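4.2 The bed as a surface of last resort

Most of our informants claimed to own a bed for sleeping in. We have no reason to doubt them, but over the period of the study the claim grew harder to square with the field notes. Of the 70 rooms visited in Pollberg and Skidow, the great majority contained at least one bed doing duty as a table, a sorting bench or a wardrobe with poor ventilation, and several contained a bed doing all of these by lunchtime.

Tolentino and Loureiro, in the June pilot, proposed the term "surface of last resort" for any horizontal plane that receives objects once the proper places have been used up. We keep the term but quarrel with the order of events. In our material the bed is usually the first surface to be used and the last to be cleared. It is large, it is soft, nothing rolls off it in a hurry, and it stands at a height that asks very little of the back. A chest of drawers, by comparison, has to be opened.

The objects found on beds fall into two groups. Transients are put down with the stated intention of being picked up again the same day: clothing, chargers, post. Residents have stopped being noticed. Jaiswal's interviews suggest that the passage from one group to the other takes place overnight, when the item is moved to a chair, and is confirmed in the morning, when it is moved back. One informant in Skidow described a cardigan that had made this journey since the spring and referred to it throughout as "the one I'm about to put away".

Cartons behave differently. They are seldom put on the bed itself for long, but they gather near it, and once there they act as furniture. Things are leaned against them and laid in front of them. The printing on a carton has no bearing on how long it stays, and an umbrella symbol or a pair of upward arrows is treated with about the respect given to the washing instructions in a shirt. Figure 7 is typical of the type we coded as "mixed, carton-led": a single garment has the mattress, while the boxes, a plaid blanket and the smaller goods have taken the ground beyond it.

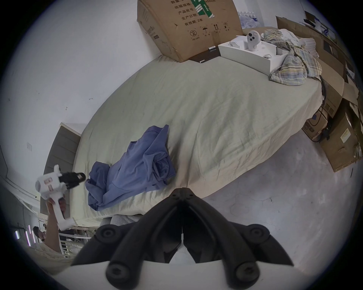 Figure 7. Mixed, carton-led room. Blue-violet garment on fitted sheet; large carton with handling symbols; dark panel with marker pen; crumpled plaid blanket beside an open white box.

4.3 What counts as put away

We asked each informant to say when an item was "away". The 672 answers were coded by Tan and, separately, by the second author, who disagreed chiefly over blankets. A folded blanket was away wherever it lay. A crumpled one was away only if its owner was in the room to say so.

Flattened cardboard caused similar trouble. Flattening was widely felt to be the whole of the job, and 50 informants considered a flattened box to have left the house, including 4 who were standing on one at the time. We have followed their usage in Table 3, with some reluctance, and give the stricter count in the appendix for readers who prefer their floors visible.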